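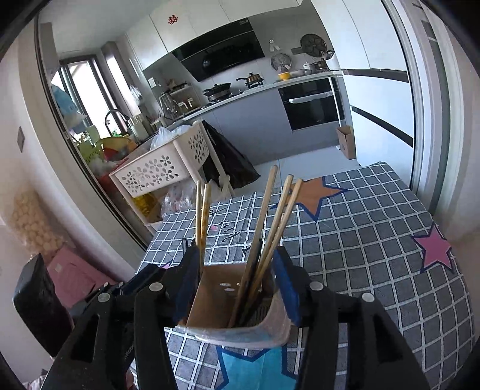 Most of the bad demonstrations I throw out went wrong in the first second, when the jaws closed. With a hand-held gripper you are showing the robot how to hold a thing as well as where to put it, so decide on the grip before you start recording. A cup in a cardboard sleeve, for instance, can be taken with one blue pad on the cardboard and the other on the plastic. Squeeze only until it stops slipping. If the cup has chopsticks standing in it, keep it upright all the way and go slower than you would by hand, as long ones lean out and catch on things.

Clear your path first. Walk the move once without recording, from the table to wherever the cup is going.

Pick one speed and keep it. Hiwot Habte and I recorded the same table-clearing job for Plimus last November, and her set trained better than mine. I sped up whenever I got bored.

Don't regrip in the middle. If the cup turns in the jaws, set it down, stop, and delete that take.

Patterned tablecloths are fine to leave on. Shift the cup a few inches between takes so it doesn't always start on the same part of the print.

Wipe the pads every 11 takes or so. Cooking oil gets on them in any working kitchen. Dish soap on a damp cloth, then dry.

Open the jaws all the way before backing off. Half-open jaws drag light cups over.

Name your files the same day. I once had 59 takes called "cup" and had to watch every one.

For a single simple move, more than 2,000 takes is plenty. We quit at 2,104 and the last few hundred made little difference.

Bezawit Wubshet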